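Home | News | Products | Support | Careers | Contact

Thu 24 January

SKOMICO PUBLISHES FULL FINDINGS ON DOOR-TASK ARM FAULT

Skomico is delighted to release the complete findings of its inquiry into a fault in the Jestach arm controller, along with a free software fix for every user.

The fault came to light in September, when an arm at our Umetti test site carried on moving for 11 seconds after a stop command. It was working close to a free-standing door and pushed it off its support. The guard fence was shut, the site team were well outside it, and the only damage was to the door and one finger of the gripper.

Our engineers then rebuilt the job in simulation, with an upright door panel, its wooden brace and the floor around it, and ran it 1,000 times. The late stop came back in 900 of those runs, which was a huge help - a fault you can repeat is a fault you can chase!

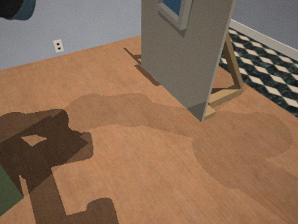

Why did the arm keep moving after it was told to stop?
The stop command was placed in the same queue as ordinary movement commands, so it had to wait its turn whenever the arm was sent a long string of small corrections.

"I was thrilled when the first batch of runs came in," said Morfudd Penry, head of safety at Skomico. "We'd spent two weeks looking at the wiring and the wiring was fine. Once we could replay the job as often as we liked, the timing problem stood out clearly, and the whole team was crowding round the logs."

The fix gives stop commands a line of their own, checked before any movement is sent. It also adds a plain warning on the operator's screen if the movement queue grows too long. The hard-wired emergency stop button was never affected and works as before.
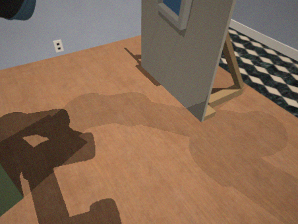
Simulated door task: a grey panel with a blue window, held up by a wooden brace.

Sutter, which makes the controller board, has checked the new code and will load it on all new boards. Owners of older arms can install it themselves from the support page. Until they have done so, they should keep the arm at its lowest speed setting and use the emergency stop button to halt it.

Silvan Hollenstein, who led the simulation work, said: "We're giving away the test setup as well, queue logs and all. I'd love other teams to try to break it - and to write to us if they manage it."

The report, the fix and the test files can be downloaded now from the Skomico support page. Questions about the findings can be sent to the Skomico press office.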